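Gripper stays closed on fabric after protective stop, error 46

Posted March 9, 2022 in Manipulators / Faults and recovery

Keerthana Kandasamy
We run a two-arm unit with Kurkelov grippers on garment handling: pick clothing off a flat surface, fold, stack. Since the last firmware update the right gripper reports error 46 (position deviation) during the close, the arm goes into protective stop, and the finger will not open from the pendant. It happens with thin synthetic fabric and never with cotton. Grip force is set to 300 in the vendor's units. 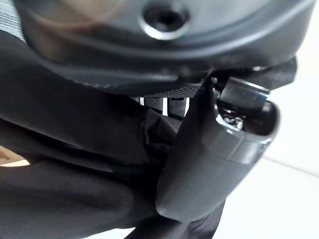

The log shows motor current rising before the commanded position is reached, then the stop 6 ms later. A power cycle clears it until the next thin garment. Is this a force setting or a mechanical problem?

Replies

Emrys Vaughan
Probably the firmware. Roll it back.

Elli Harju
I would not roll back before checking the mechanics. Fabric drawn in beside the finger base gives this signature: the current climbs, the position lags, and the controller sees a deviation. Thin cloth gets into gaps that cotton bridges.

Lock out the arm before touching the finger. A gripper in protective stop can still hold stored force. Then:

1. Release the brake by the manual procedure and back the finger off by hand. Do not pull the cloth.

2. Inspect the bracket where the finger meets the housing. Look for threads around the fasteners and check each one for looseness. 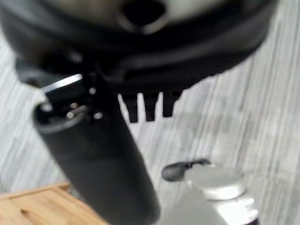

3. Cycle the gripper with nothing in it and log the current. If the deviation remains, the fault is in the drive.

4. If the empty cycle is clean, lower the force and raise the approach height so the finger closes on a fold and not flat against the sheet.

We had the same fault in December on a Tomevgate cell. Thread was wound behind the bracket, and the event counter had reached 2769 before anyone opened it up.

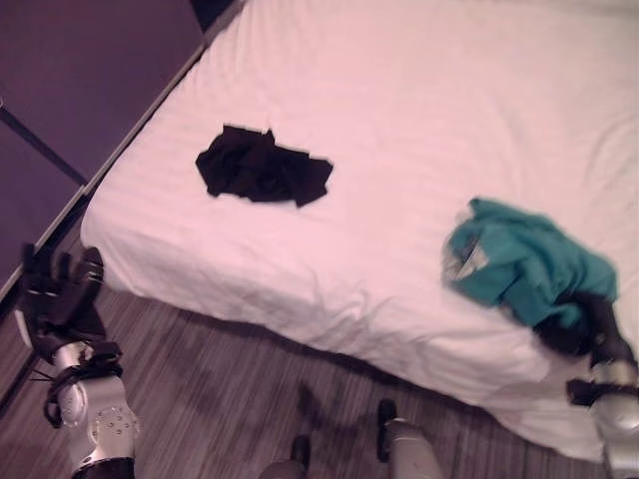
Can I raise the deviation limit so the arm stops tripping?

Leave the limit where it is. It is part of the protective function, and a wider window lets the motor push longer against a jam, or a hand. Clear the cause first, then repeat the risk assessment if you still want to change it.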